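Prolach Reading Desk, dark brown — three stars

I paid 90 for this in July, after Zodwa Mokgethi told me it was worth every cent. I'm less sure. The listing promises a "library finish," and what you get is shiny varnish that throws glare as soon as a lamp is on. Assembly took me 39 minutes with 14 screws, two of them spares.

The back panel is the good part. A paperback will lean on it, even a John Grisham stood on its head.

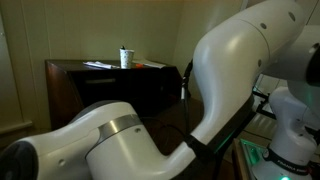
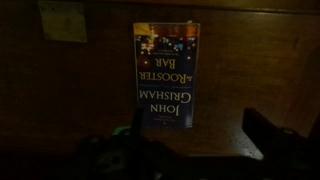

Would I buy it again? At 90, no. The Coetzee one costs 17 more and has a matte top.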